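# Laundry in a small flat: the questions I keep getting

I wrote one post about doing laundry in the same room I work in, and my inbox hasn't been the same. So I've put my answers in one place!

**How big is your machine?**

Small. It's a Prodov front loader, secondhand, and I paid $289 for it. It takes a set of sheets or a week of my clothes, never both (I've tried, and the sheets came out in a knot with a sock in the middle).

**Spin speed?**

I use 1225 for towels and the lowest setting for anything knitted. My towels dry overnight on the rack that way, even in December.

**Do you sort by color?**

Kind of. I do 3 piles — darks, lights, and things I'm scared of. The last pile is mostly sweaters and one red Bullholm tablecloth that turned a whole load pink.

**What's your normal wash?**

The 57-minute one. It's called "Daily" on mine, and I'm pretty sure every brand has something like it under another name. Gym stuff gets a longer cycle on Tuesday, when I'm home to get it out right away.

**Basket or basin?**

Basin, every time! I had a lovely Gasser wicker basket and it snagged everything I own. A plastic basin wipes clean, it can take a dripping swimsuit, and you can soak things in it. I like a clear one because I can spot the sock I've left behind. Get one with a wide rim if you can — it's so much nicer to grab when it's full.

**Where do you keep it?**

On the floor, just beside the washer door.
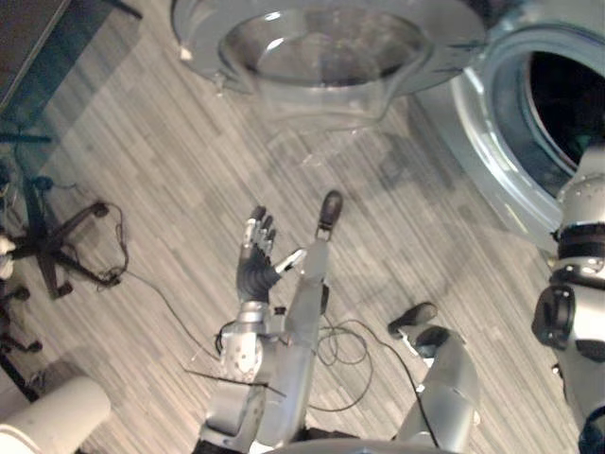
I pull everything straight across into it, then carry the lot over to the rack in one go. If the basin is any farther away, I drop things, and then I'm washing them again.

**Doesn't the floor get wet?**

A little, sure. I keep an old towel handy and wipe up drips as I go, especially with a wood-look floor. Do check for cords before you start sloshing water around, and move them well out of the way.

**Which detergent?**

Plister liquid, unscented. I use less than the cap tells me to and my clothes smell like nothing at all, just how I like it.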